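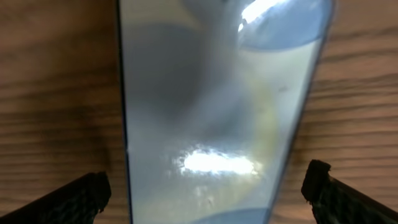
By Maricruz Esquivel, technical documentation, Sudura
Reviewed by Gøran Nygård

Last updated: June

Sudura Stream Logger, Model 136

The Model 136 is an unattended logger for turbidity, conductivity and water temperature in small streams and ditches. It is built for sites downstream of mines, quarries, haul roads and exploration drilling, where the water is shallow, the bed moves, and access may be limited to one visit a season. It records on a fixed schedule and holds all readings in internal memory until they are collected.

The unit replaces the Model 3, which remains supported for parts but is no longer sold. Mounting brackets from the Model 3 fit the Model 136. Probe cables do not, as the connector has changed.

What it measures

Turbidity is measured by side scatter with an infrared source. The optical face is cleaned by a wiper before each reading. The wiper can be disabled in streams that freeze; if it is left on and the shaft ices up, the logger marks the reading with a fault code and does not retry until the next scheduled reading.

Conductivity is measured with a four-electrode cell and reported both raw and corrected to the standard reference temperature. Both columns are always written to the file. The correction coefficient can be changed in the setup menu, and the value in use is stored in the file header.

Temperature is taken from a sensor in the probe body. It responds slowly compared with a bare thermistor and should not be used to study changes over a few seconds.

The logger does not measure selenium, sulfate, nitrate or any metal. Conductivity can follow dissolved load from waste rock at a given site, but the relationship is local and has to be established with grab samples sent to a laboratory. Customers who need a regulated parameter should plan on grab samples regardless of what the logger shows. The logger is useful for deciding when to take them.

Construction

The housing is a sealed polymer tube with a stainless end cap. The probe guard is slotted and can be removed with a coin. The cable gland is potted at the factory and is not a field-serviceable part. Cutting and rejoining the cable voids the calibration certificate.

Housing length, without probe: 173 mm
Probes per logger: 2
Reading interval: set by user, fixed or event-triggered
Memory: internal, non-volatile, overwrite off by default
Clock: set from the connected device; no automatic daylight saving change
Data format: comma-separated text, one row per reading
Power: replaceable lithium pack, non-rechargeable

Battery life is around 136 days at the default interval with the wiper on. Shorter intervals reduce this in nearly direct proportion. Cold reduces it further. The remaining capacity figure in the setup menu is an estimate from elapsed readings and is reset only when the operator confirms that a new pack has been fitted. Fitting a part-used pack and confirming it as new will give a wrong figure.

Upstream and downstream pairs

Most land-use complaints turn on a comparison between water above a disturbance and water below it. Both probes on one logger can be used for this where the cable reaches. Where it does not, order a matched pair. Matched pairs are calibrated in the same bath on the same day and carry a joint certificate. They are shipped together and should be returned together for recalibration.

Set both clocks from the same device. A pair that was set from different devices can drift apart enough to put a storm peak in the wrong order, and the error is hard to find afterward.

The upstream unit should be above all drainage from the disturbed ground, including road ditches. The downstream unit should be below full mixing. On a braided or very wide channel this may be farther downstream than expected. Emiliano Ocampo's siting notes for the Tatport and Kongkaew installations are supplied with every matched pair and cover both cases.
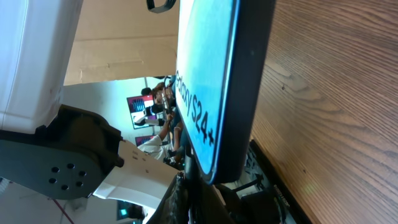
Galaxy S24+ display piece, blue face, on its side.

Event triggering

In event mode the logger takes readings at the base interval until turbidity passes a set threshold, then changes to the short interval. It returns to the base interval when turbidity has stayed below the threshold for three consecutive readings. The threshold is a single value and applies to both probes. Either probe can start an event.

Do not set the threshold from the manual's table alone. Leave the logger at the site through at least one ordinary rain and choose a value above the peak. A threshold set too low will keep the unit in short-interval mode and drain the pack.

Records and custody

Each file carries the serial number, firmware version, calibration date and a checksum. The checksum covers the header and all rows. Opening the file in a spreadsheet and saving it again will usually change the line endings or the date format, and the checksum will then fail. Keep the original file and work on a copy.

The logger also records each time the housing is opened and each time a setting is changed. These entries cannot be deleted by the user. They are written to a separate file that should be kept with the data if the readings may be submitted to a hearing or a permit review.

Sudura does not interpret customer data and does not provide statements for either side in a permit dispute. Calibration records for a given serial number are released to the registered owner on written request.

Calibration and service

Calibration is recommended before each field season. Return the logger with both probes attached and the guard in place. Remove the battery pack before shipping. Units received with the pack fitted are held until it can be removed and shipped separately.

A field check kit with one turbidity standard and one conductivity standard is available. A field check confirms that the reading is within tolerance. It does not adjust the instrument.

Ordering

Order code 136-S: logger with one probe
Order code 136-D: logger with two probes
Order code 136-M: matched pair, two loggers with one probe each
Order code 173: replacement wiper set

Orders placed before noon on Wednesday are packed the same week. Matched pairs are made up to order and take longer. For siting questions write to Tonantzin Ayala in applications. For returns, include the serial number and the name of the registered owner on the outside of the box.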